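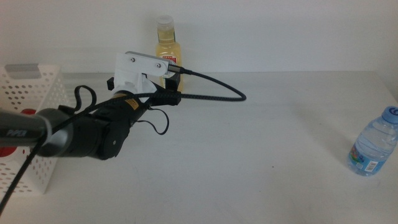

Puno固色粉的包装袋上写“无需明矾，一次浸泡，终身不褪”，三句话里我只愿意信“一次浸泡”，那是操作说明，谈不上真假。Ho-yin上周带回来一袋，说Tu那边的几个染坊都在换，让我试一试再发表意见。行，试。先把看色的规矩定下来，省得到时候各说各的：样布全部拿到白色台面上看，底下不垫东西，旁边不摆别的布。浅色样在白底上会显得比拿在手里深一截，黑的东西放近了又会把它衬浅，像台面上那根弯出去一大圈的黑色编织线，看样时离它远点。以前我们在木架子前面看过一批茜草，当场定为“偏砖红”，挪了地方就成了“偏橙”，记录本上两个说法都在，至今没人敢引用。

2022-01-16，染房记录，阴，开灯。

一、为什么做这个

起因是羊毛围巾那批退回来两条，都是茜草红，折痕露在外面的一侧明显浅了。客人说挂在衣帽架上，没怎么晒。“没怎么晒”我听过太多次，窗户朝哪边都不问清楚，这句话等于没说。但褪了就是褪了，布在我手里，赖不掉。

Ho-yin的判断是媒染不够，明矾下少了，换Puno可以一步解决。我的判断是先别急着判断。褪色可以怪染料、怪媒染、怪水、怪光、怪洗，还可以怪我们当时赶时间少煮了半个钟头。把这些全归到一袋粉的头上，或者全指望一袋粉来救，都太方便了。

包装背面有一张对比图，左边“普通媒染”，右边“Puno”，左边灰扑扑，右边鲜红。没写染料是什么，没写布是什么，没写晒了多久，连两块布是不是一次拍的都看不出来，左边那块的阴影明显重一些。这种图放在袋子上是广告，放到我们本子里就得当它不存在。

还有成分。袋子上写“植物来源矿物复合物”。植物来源的矿物是什么，我想了半天。石松倒是真会富集铝，老法子里拿来做媒染，假如里面是石松粉，那它就是一种铝媒染，和明矾是亲戚，“无需明矾”这句就变成了文字游戏。假如里面干脆掺了明矾，那就更好笑了。去信问过卖家，回信说配方保密，附了一张优惠券。

二、材料

毛线：Furkdale的本白，双股，同一缸号，没有漂过。全部称下来526克，绕成小绞，每绞绕完用棉线松松扎几道，扎紧了会留白印，去年吃过亏。

选Furkdale没有别的理由，柜子里剩得最多。标签上说“未经处理”，这句我也不全信，洗毛的时候浮出来一层油，说明至少没有洗得太狠，还算对得上。

染料：茜草根，Grasenberg的，粉碎过，粗细不匀。同一袋倒在大盆里拌匀再分。上次没拌，先舀的全是细粉，后舀的全是根皮，染出来两个颜色，我们还煞有介事地讨论了半天水质。

水：自来水，一次接满大桶，敞口放到第二天再用。茜草对硬水敏感，钙多了偏红，少了偏橙，至少书上都这么说。我没有单独验证过，只能保证每一绞用的是同一桶水。

明矾：柜子里那罐，标签糊了，闻不出也尝不出（没有尝）。用前化了一小勺，加一点小苏打水，起白色絮状沉淀，姑且认它是明矾。

Puno：按说明书的量称。说明书上“适量”出现了两回，都不是关键步骤，算它还有良心。

三、分组

总共22绞，编号用铅笔写在无纺布条上，缝住，不用油性笔。油性笔在热水里会洇，我们有一批样布现在只能叫“可能是七号”。

甲组：明矾，按我们平时的做法。
乙组：Puno，按袋子上的说明做，一个字不改。
丙组：什么媒染都不做，直接下茜草。
丁组：Puno的用法，把粉换成明矾。

丁组是我坚持要加的。Ho-yin觉得多余。我的理由写在这里，免得日后又吵：袋子上的说明要求浸的时间比我们平时长，而且要盖着盖子自然放凉过夜。如果乙组比甲组好，到底是粉好还是时间长好，只看甲乙两组是说不清的。丁组就是用来堵这个口子的。很多所谓新材料胜过老材料的例子，仔细一看都是新材料那边多给了工夫，多煮一会儿，多洗一遍，操作的人也格外上心。

丙组也不能省。茜草在羊毛上没有媒染也能上色，颜色浅，发橙，可它确实能上。要是不摆一个什么都没做的在旁边，随便撒一把面粉进去都可以说“面粉固色效果显著”。

编号和组别的对应表由Ho-yin写，封在信封里。我负责看色，看色之前不拆。这一条是冲着我自己来的。我不喜欢Puno，从看到“终身”两个字起就不喜欢，这种心情会跑到眼睛里去。反过来，Ho-yin花了钱，也会希望它值。

四、过程

洗毛。温水，中性皂，泡着，不搓。水浑了换，换到不浑为止。挤水时拿毛巾卷，不拧。

媒染。温度慢慢往上走，到60度停住。这里有一处我不满意：两口锅的火力不一样，左边那口总是抢先。我们把左边的火关小，过一会儿又低了，再开大，又高了，来回几次。温度计只有一支是准的，另一支和它对不上，放在冰水里也不肯归零，所以拿一支在两口锅之间来回跑，每跑一次还得擦干净，省得串了味。记录本上温度那一栏看着很整齐，我要说明，那是读数的时刻整齐，中间怎么样谁也没看着。

乙组下粉之后水面有一层细白沫，搅了散，散了又聚。甲组没有。袋子上没提会起沫。可能是粉里有助溶剂或者别的表面活性的东西，也可能是那口锅没有冲干净。锅是我洗的，我倾向于前一种，但我当然会倾向于前一种。

丙组只在同样温度的清水里待了同样长的时间，这样至少热水这一项大家都挨过。

过夜放凉的两组盖着盖子。甲组按老做法捞出来，控水，包在湿毛巾里。严格讲，甲组包毛巾这一夜也算一种放置，毛巾里的铝照样可以慢慢往纤维里走。这就让“时间长短”的对比没那么干净。当时想到了，没改，改了就不是“平时的做法”了。先记着。

茜草。根粉装布袋，先冷泡，泡出来的第一道黄水倒不倒，我们争过。Grasenberg附的小册子说倒掉，红色会更纯。我翻过几本旧笔记，有倒的有不倒的，各自都说自己的红。这次不倒，少一个步骤就少一处走样。

四组合在一口大锅里染还是分锅染，是整件事里最麻烦的。分锅，锅与锅之间有差别。合锅，媒染剂会从毛上掉下来跑到水里，丙组就可能沾到甲组、丁组掉下来的铝，等于偷偷做了媒染。最后分锅，同一批染液摇匀了按重量分，锅在灶上轮换位置。轮换的时候差点端错，所以在锅把上也缝了布条。缝在锅把上很蠢，但是管用。

温度仍旧不让它过60度。书上说茜草煮过头会把褐色的东西带出来，红就脏了。这一条我信，亲手做脏过。

五、出锅当时的样子

湿的时候四组都好看。湿毛线的颜色我一概不记，记了只会误导人，晾干以后再说。

晾干后看色，白台面，关掉侧灯只留顶灯，信封没拆。我先按深浅排队，再按偏红偏橙排队。

最浅最橙的那几绞不用拆信封也猜得到是丙组，这一处盲看形同虚设，承认。

余下的里面，有一批偏深，红得沉一点，另一批略浅，亮一些。还有几绞我放过去又放回来，三次排的位置都不一样。拆了信封：偏深的大部分是乙组和丁组，混在一起，我分不开。略浅的是甲组。来回挪的那几绞，甲组、丁组都有。

也就是说，到出锅这一步为止，乙比甲深，是真的。丁也比甲深，也是真的。乙和丁之间，我这双眼睛看不出来。Ho-yin看了一遍，觉得乙比丁“润”。我问润是深还是红，答不上来。再打乱了请Ho-yin重新挑“润”的，挑出来的乙和丁各有一半上下。这个结果Ho-yin自己写在了旁边一页，签了名，字迹很潦草。

手感：乙组稍微滑一点，丁组稍微涩一点。这个差别我闭着眼睛也摸得出来，试了几次都对。想来和那层白沫有关，粉里大概有柔软剂一类的东西。对织的人来说这可能是优点，可它跟固色是两码事，袋子上也没有拿它当卖点。一个真有的好处不写，没有的写三行，奇怪的生意。

六、洗

每组抽出来的小样和一段本白棉布缝在一起，温水加中性皂，同样的时间，同样地晃。晾干看两样：毛线有没有变浅，棉布有没有沾色。

丙组沾色最重，棉布成了粉橙的。甲组微微有一点。乙、丁两组都是微微有一点，比甲组重还是轻，看了半天，换个角度答案就变，所以写“分不出”。

“分不出”这三个字以后请大家多用。翻前几年的本子，凡是比较，没有一处写分不出的，次次都能分出高下，次次赢的都是新买的那一样。世上没有这么巧的事。

另外，有一绞丁组的沾色特别重，比同组其他的都重。查下来是冲洗的时候漏冲了一遍，浮色没走干净。按理应该剔掉。我没有剔，在旁边打了星号。剔掉它，丁组就更好看，正好合我的意，所以更不该由我来剔。

七、晒

晒样才是正题，客人退货退的就是这个，偏偏也是最慢的。

做法：厚卡纸上绕毛线，一半用铝箔包严，一半露着，贴在南窗里侧。每组两张卡，位置错开，隔一阵上下对调。窗框会投影，早上右边那一列晒不到，不调位置就会得出“右边的媒染最耐光”这种结论。

同时放一张对照卡，用的是去年那种一定会褪的姜黄线。它的用处是报告光到底够不够。姜黄不褪，说明这段时间没有什么像样的日头，其他组不褪也就不能说明什么。冬天这一条尤其要紧。袋子上那张图就算是真的，要是晒样那几周都在下雨，我也能做一张出来。

揭卡的时间定在四月，中途不揭。中途揭开看，看到合意的就停，看到不合意的再晒晒，这个毛病我有，Ho-yin也有。卡纸背面写了起始那天，封条贴上，两个人都签了。

现在是一月，日照弱，所以到四月能看出多少，我没有把握。看不出就接着晒到看得出为止，把延长这件事也写进本子，不许装作一开始就是这么打算的。

八、目前能说的和不能说的

能说的：照着Puno的说明做，颜色比我们平时的做法深一些。

能说的：把Puno换成明矾，其他照说明做，颜色也深一些，和用Puno的放在一起我分不出来。

能说的：摸起来滑一点。

不能说：Puno更耐光。没晒完。
不能说：Puno不比明矾耐光。同样没晒完。我很想写这一句，写了又划掉，划掉的痕迹在上面，就留着吧。
不能说：它适合茜草以外的染料。只试了茜草。
不能说：它在棉麻上怎么样。羊毛是好伺候的，棉麻不是，单宁那一步都没提，袋子上却画着一朵棉花。

有一个怀疑，写下来将来对账：我们平时的做法，捞得太早。过去那个时长是谁定的，我问了一圈，没有人记得，最早的本子里就已经这样写了，没有说明来由。一个从来没有检验过的数，抄了这么多年，和袋子上的“终身不褪”比起来，也没有高明到哪里去。我对Puno摆了这么大的阵仗，对自己的老规矩一次都没摆过，这一点Ho-yin当面讲了，讲得对。

所以退货那两条，更可能要往媒染时间上查。也只是更可能。退回来的围巾上还有一股香水味，折痕处有没有喷到过，无从知道，酒精对这类颜色是什么影响我也没有试。剪了一小段线头留着，装在纸袋里。

九、钱

一袋Puno能做的量，同样的毛用明矾来做，花费差出去好几倍。Ho-yin说Tu那边的染坊都换了，总有道理。我问是哪几家，报出来两家，其中一家是卖Puno的。另一家我打了电话，对方说还没拆封，别人送的。于是“都在换”缩成了“有一家在卖”。这种事情不用生气，问一句就清楚了，麻烦的是平时谁也不问这一句。

电话里顺便问了他们茜草怎么做，对方说凭感觉，感觉到了就捞。凭感觉的红我见过，确实漂亮，可惜第二批从来对不上。

十、待办

温度计再买一支，买回来先在冰水和沸水里各走一遍，再写进工具表。

那罐标签糊掉的明矾用完为止，不和新的混倒。

甲组补做一份，不包毛巾，捞出来直接晾，看看毛巾那一夜到底有没有作用。

茜草第一道黄水，倒和不倒，各做一绞。这件事吵了三年，一个下午就可以做完。

乙组起沫的问题，空锅里放清水和粉，单独加热看一次。锅由Ho-yin来洗。

南窗那几张卡谁也不要碰，包括好心擦窗的。

补一笔，傍晚收拾的时候。Ho-yin拿着乙组和丁组各一绞走到门口，借着外面剩下的一点天光又看了一遍，回来说这次真的看出来了，乙的更红。我把两绞接过来翻布条，左手那绞是丁。Ho-yin说的“更红”就是左手这绞。没有写进结果，只记在这里，光线太差，本来就不该算数。要是猜对了我也会说不该算数，但愿如此。

晚上又有人问甲组剩的线能不能先拿去织样片。可以，布条别拆，织完缝在样片角上。

分享 2
评论 22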